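Narken Owners Board - Tips & How-To - Cleaning your throttle body at home

Posted March 2022

OK quick one because I keep getting asked. Idle hunting up and down, stalls when you roll up to a light, pedal feels sticky the first bit of travel. Nine times out of ten on the older Narken 1.6 it's gunk in the throttle body. Do this before you go buying sensors.

What you need

Can of throttle body cleaner. NOT carb cleaner, NOT brake cleaner, some of these have a coating on the plate and the strong stuff eats it. I use the Wendix one, any decent brand is fine.
Old toothbrush, soft.
Lint free rags. Old T-shirts work.
Flat screwdriver, 10mm socket, short extension.
New gasket if yours is the paper type. The rubber ones usually go back fine.
Nitrile gloves, safety glasses. Overhead spray drips in your eyes, ask me how I know.

Before you start

Engine cold. Key out of the car. Negative battery cable off, and tuck it somewhere it can't spring back on the post. Open the garage door, that stuff stinks and it's flammable, so no space heater running and no smoking.

Take a phone picture of the hoses. Really. There's two skinny vacuum lines back there that look identical and they'll both fit on either nipple.

Getting it off

Loosen the clamp on the intake hose, wiggle it, don't yank. If it's stuck, a little twist first. Unplug the electrical connector (squeeze tab, pull on the plug body, never the wires). Four bolts hold the throttle body on. Bottom left one is a pain, use the extension. Some cars have coolant lines going to it, if yours does either clamp them or leave the thing hanging there and clean it in place. I leave it hanging.

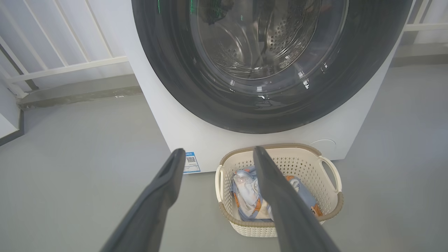

Cleaning

Spray the rag, not the throttle body. Wipe the bore front and back, then the edge of the plate, thats where the ring of black crud builds up and holds it open. Toothbrush for the corners. Don't soak the shaft ends, cleaner gets past the seals and into the motor.

If it's electronic do not shove the plate open with your finger. Plastic gears in there. Hold it gently just enough to get the rag behind. Cable type, go ahead, have somebody hold the pedal if it's still mounted.

Keep wiping til the rag comes away clean. Took me 17 minutes last time, longer on the first one I did.

Let it air out before bolting up.

Back together

Wipe the mating surface on the manifold. Gasket in. Bolts finger tight all four, then snug in an X pattern. It's aluminum, don't gorilla it. Look up the torque for your year.

Hose on, clamp tight, plug clicks. Battery back on last.

Idle relearn

This is the bit people skip. Key on, don't start, wait a minute. Key off, wait another. Start it, let it warm up fully with AC and lights off, foot off the pedal. It may rev high at first, mine sat at 1486 on the scanner and then came down by itself. Procedure differs by year so check your manual, a few need a scan tool.

Still hunting after a couple drives? Check for a vacuum leak. Usually the hose you just put back on.

Odds and ends

Clean the air filter housing while you're in there. Leaves, acorns, whatever.
Oily intake every time = look at the PCV valve, cheap part.
Write the mileage on tape inside the hood. I redo mine every other spring, usually April.
Emholm clamps are nicer than the factory spring ones, if you're replacing.
Rags with cleaner on them: lay flat outside to dry, dont ball them up in a bin.

Comments (2)

Jaruwan Nuchit: does this apply to the turbo? mine has an extra pipe in the way

Müzeyyen Bayram: Yes same job, just pull the upper charge pipe first, two clamps. Mine had roughly 3000 miles on a new filter and was still filthy inside so don't assume.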